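Pomden pick planner: my project report

My part of Pomden was the planner, the bit of code that picks a slot in the snack tray and works out how the arm gets there. I rewrote it in June (twice!) and it now replans every 30 ms. 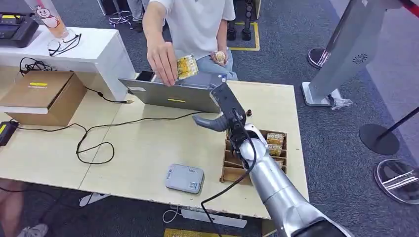 What I changed

The old version treated the laptop as a flat box, so paths skimmed right over the lid. Now the open screen gets its own collision shape – so much calmer to watch.

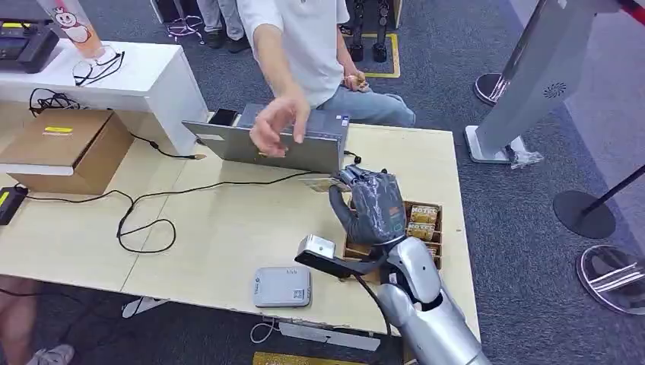
Ansel Pruitt
Student, planning software

Next up is handover timing, and my logging script still drops frames.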